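Teleoperation working group, minutes, January

Chair: Leobardo Galindo. Apologies from Beltrán.

1. Previous minutes accepted.

2. Stacking task. 32 demonstrations recorded by remote control, 21 kept. Ferkow asked that operators finish each run with the arm withdrawn and the stack left standing on the desk. Agreed.

3. Hand guiding. Vetel prefers it for new operators. Two will try it on the foam cubes before the next meeting. Leobardo to organise the roster.

4. Plelex licence renewal held over.

5. Cube offset. Small offsets between upper and lower cube to be accepted as a completed stack.

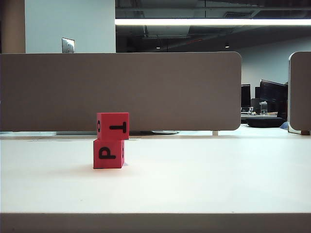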